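Linha Vistton 2019: mais motos, menos cromados e uma 500 que dá o que pensar

2019-01-14

A Vistton entra no novo ano com oito modelos no catálogo, mais dois do que no ano passado, e com uma ordem de prioridades diferente. As grandes estradistas continuam lá, quase iguais. O dinheiro foi para o meio da gama, onde a marca andava a perder clientes e onde os concessionários pediam, há várias temporadas, uma moto que se pudesse vender a quem tem carta A2.

Essa moto chama-se Lorine 500 e chega às lojas em abril. As restantes novidades são revisões, algumas fundas, outras limitadas a pintura e instrumentos. Passámos dois dias na apresentação à imprensa, com um percurso de 269 quilómetros entre a costa e a serra, e tivemos tempo de andar em quase tudo. Ficou de fora a versão de turismo com malas rígidas, que só estava exposta e sem chave.

O programa foi o do costume neste tipo de eventos. Pequeno-almoço cedo, conversa técnica curta, saída em grupos pequenos e troca de motos a cada paragem.
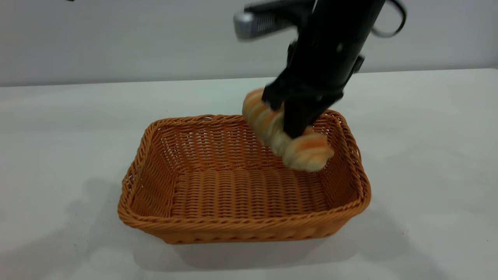 Lorine 500: o essencial

O motor é um bicilíndrico paralelo de refrigeração líquida, desenvolvido de raiz, com embraiagem assistida e caixa de seis velocidades. A Vistton optou por uma afinação macia. Há resposta logo acima do ralenti e a moto sai das rotundas em terceira sem protestar. Em contrapartida, no último terço do conta-rotações ganha mais ruído do que velocidade, e quem vier de uma desportiva vai mudar de caixa mais cedo do que está habituado.

O quadro é tubular em aço, com o braço oscilante aproveitado da geração anterior da Anghel. A forquilha convencional não tem regulação. Atrás ajusta-se a pré-carga com uma chave que vem debaixo do assento, numa bolsa que obriga a tirar primeiro os documentos. O depósito leva 13 litros, o que pareceu curto na folha de especificações e acabou por chegar para a manhã inteira, com subida incluída.

A posição de condução é direita, com os poisa-pés um pouco recuados. O assento é estreito à frente e ajuda os condutores mais baixos a pôr os dois pés no chão. Ao fim de hora e meia, porém, sente-se a falta de espuma. A marca vai ter um assento de conforto na lista de acessórios, ainda sem preço.
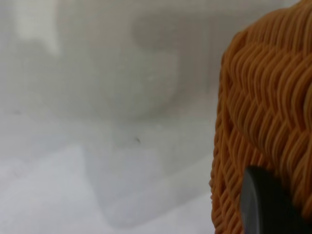
Entrançado cor de laranja, visto de perto.

Anghel: a mesma moto, melhor travada

A Anghel é a trail média da casa e a que mais se vende fora das cidades. Mantém o motor e recebe pinças radiais à frente, uma bomba de travão nova e um ABS que se pode desligar na roda traseira. Na descida da serra, com piso irregular e folhas nas bermas, a diferença para o modelo anterior nota-se na primeira curva apertada. A manete tem agora um ponto de ataque claro e deixa dosear com dois dedos.

A suspensão continua longa e confortável, com algum mergulho nas travagens fortes. O para-brisas ajusta-se à mão em duas posições e na mais alta há turbulência à altura do capacete, pelo menos para quem passa de metro e oitenta. O porta-bagagens vem de série. Os punhos aquecidos, que no ano passado estavam incluídos na versão de topo, passaram para a lista de opções, e é uma decisão difícil de entender numa moto pensada para andar o ano todo.

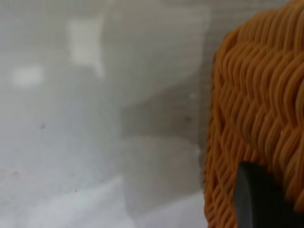 Em terra batida fizemos pouco, um estradão largo e seco com uma passagem de pedra solta. A Anghel porta-se bem enquanto se anda de pé e sem pressa. O peso está alto e com o depósito cheio dá por isso quem tiver de a levantar. Os pneus de origem são claramente de asfalto, e quem quiser sair da estrada com regularidade deve contar com essa despesa logo no início.

O painel é igual em toda a gama média e vem assinado pela Datel. Tem boa leitura ao sol, muda de fundo à noite e liga ao telemóvel para mostrar chamadas e indicações de navegação. Os menus percorrem-se com um botão no punho esquerdo, pequeno demais para luvas de inverno. Numa das motos do grupo o relógio voltou às zero horas depois de cada paragem. Os técnicos disseram que era software de pré-série.

As estradistas ficam para depois

Nas motos grandes muda a pintura e pouco mais. Há um verde-escuro mate que substitui o bordeaux, os escapes passam a preto em duas versões e os cromados só se mantêm na mais cara. O intervalo de manutenção não foi mexido. A marca admite que trabalha num motor novo para esta família, mas não dá datas.

Quanto a preços, a Vistton fecha a tabela no final do inverno. A Lorine deverá ficar abaixo da Anghel por uma margem folgada, e é desse valor que vai depender a carreira dela. Como moto, está bem resolvida: leve, fácil e com acabamentos acima do que o segmento costuma dar, à exceção das tampas laterais, que abanam.
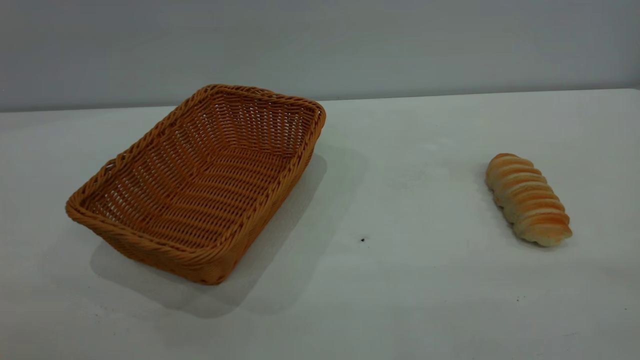 Cesto vazio e pão alongado numa mesa branca.

Partilhas: 269 | Comentários: 4

rodas_e_curvas
Tirar os punhos aquecidos da Anghel foi mesmo má ideia. Tenho a de 2017 e uso-os de outubro a maio.

Mota_do_Oeste
Alguém sabe se a Lorine leva top case de origem ou se é preciso suporte à parte?

pistao.frio
Suporte à parte, perguntei no concessionário. E ainda não há stock.

tiagonorte
Boa reportagem. Faltou falar dos consumos.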